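3. The brown landscape and its owners
Shiuli Chowdhury

Of all the things hung on walls, the small dark landscape has attracted the least scholarship and the most dust. This section takes up the group listed in the Clidatden inventory and asks why so many people paid to own one.

Figure 3. Dim, brownish landscape with trees, framed with a wide off-white mat. 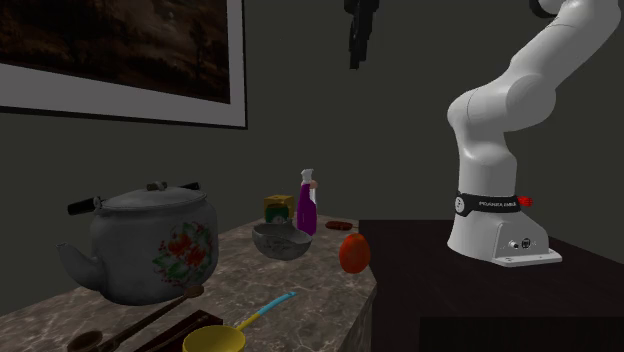 3.1 What the inventory says

The Clidatden inventory was drawn up in 1853, on the death of the second owner, by a clerk who plainly preferred furniture. A sideboard gets eleven lines and a note on its hinges. The pictures get a line each, and the landscapes get less than that. Nine of them are entered as "Landscape, brown", one after another down the page, with the last four reduced to "ditto". Lot 1405, which later writers have made a great deal of, is "Landscape, brown, with cow". The cow has been enough to earn it two articles and a loan exhibition.

It would be easy to blame the clerk, and most of the literature does. But his word was the trade's word too. The surviving bills from Albers, the dealer who supplied the house, use "brown" as freely as a grocer uses "fresh". One bill offers a "good brown evening" and another a "superior brown wood", the second at a third more than the first. A buyer at Clidatden knew what these words meant and was ready to pay for the difference, even if we can no longer see it.

3.2 How brown was brown?

The usual answer is that the pictures were once green and blue and have been spoiled by old varnish. This is true of a good many landscapes and has become a habit of mind with the rest. Natural resin varnish does yellow with age, and smoke from fires and lamps did the colour no favours. A painter who liked a cool sky in May could expect his grandchildren to see it as weak tea.

Yet the Clidatden bills were written when the pictures were new, or were at least being sold as new. Albers had no reason to advertise damage. The simpler reading is that they left the easel brown. Painters of the time had grown up looking at older pictures through older varnish, had admired what they saw, and set about mixing it on the palette. Warm underlayers were left to show through the foliage, and skies were toned down until they sat politely with the trees. A fresh green, to this taste, looked raw. It also looked cheap, as if the owner had no ancestors.

Cleaning has therefore been a mixed blessing. The two landscapes treated in the last campaign went to the studio brown and came back brown, at some expense. The report, to its credit, describes the result as "stable". A third was given a more thorough going-over and lost most of a hedge, which had been painted in a thin glaze and came away with the dirt. The same fate may have overtaken the cow in lot 1405, who is now best seen by people who have been told where she is.

3.3 The Unov attribution

Seven of the nine have at some point been given to the so-called Unov Master, a painter who owes his name to a town he may never have visited and his career to a single misread label. The case rests on the trees. They lean to the left, as they do in the one picture known to have hung at Unov, and it has been argued that no other hand would lean them so. Anyone who has spent an afternoon with prints after landscapes of this sort will know that trees lean to the left in about half of them and to the right in the others, according to whether the engraver troubled to reverse the plate.

The Wumico index, as consulted on Jul 20, 2018, keeps the attribution with a question mark. I would keep the question mark. Nothing in the handling of the leaves sets these pictures apart from the ordinary run of workshop goods, and the bills never name a painter at all. Albers charged by size, by frame and by degree of brownness. Authorship does not seem to have come up.

3.4 Hanging

The room plan attached to the inventory puts most of the landscapes on the back stairs and in the passage to the estate office, with only lot 1405 allowed into the breakfast room. Earlier writers have taken this as proof that the family had tired of them. It may be so. But the back stairs were used many times a day, and the great history pictures in the saloon were seen mainly at Christmas, under protest. If we want to know what the household looked at, the passage is the better place to start.

Frames help a little here. The landscapes on the stairs were reframed at least once, and the carpenter's account allows for wear at the lower corners, at the height of a passing coal scuttle. The saloon frames needed no repair in the same years. I return to the carpenter's account in the next section, where his spelling will be given as found.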